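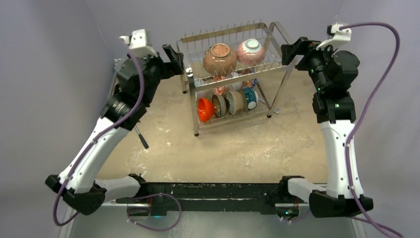 The Linell two-berth cabin, Zonholm lakeside

I've been letting out the cabins at Zonholm long enough to know which one people ask for by name, and it's always the Linell. It sits at the far end of the track, past the boat shed, with the water on two sides and the Drurken woods behind. If you want to fish before breakfast you can be casting in your slippers (I've seen it done).

What you get: one double bed, a sofa that's fine for reading and poor for sleeping, a wood stove, a shower with proper pressure and a kitchen with everything you need for cooking a trout. Bedding and towels are in the price. Bring your own matches, as the ones in the drawer always seem to walk off.

The lake is good for perch most of the year and for trout from spring on. You'll need a day permit, which I can sort for you if you tell me when you book. There's a rowing boat with the cabin and two life jackets, adult sizes only, so please say if you're bringing a child and I'll dig out a small one.

If you'd sooner walk, take the path behind the cabin up to Kleinschmidt Falls. It's a steady climb with one muddy bit by the old sluice, and you hear the water a good while before you see it. Go in November after rain, it's wonderful! Wing-yan Lui has drawn a lovely map of all the side paths, and there's a copy on the hook by the door. Please leave it there.

Price is 41 a night per person, with a 30 deposit that comes back to you once the key does. Dogs are welcome and stay free, but not on the bed, please.

Getting here: the bus stops at the village shop and it's a flat walk along the shore from there. By car, ignore your satnav at the sawmill and keep left. The track is rough, so low cars should park by the boat shed and use the barrow for the bags.

Updated 02/12/2021: the new stove is in, and Kai Schmieder has rehung the front door so it no longer sticks. The jetty steps are still waiting for their handrail, so go carefully on frosty mornings.

To book, ring or send me a message with your dates. I'm out on the water a lot, so give me until the evening to get back to you.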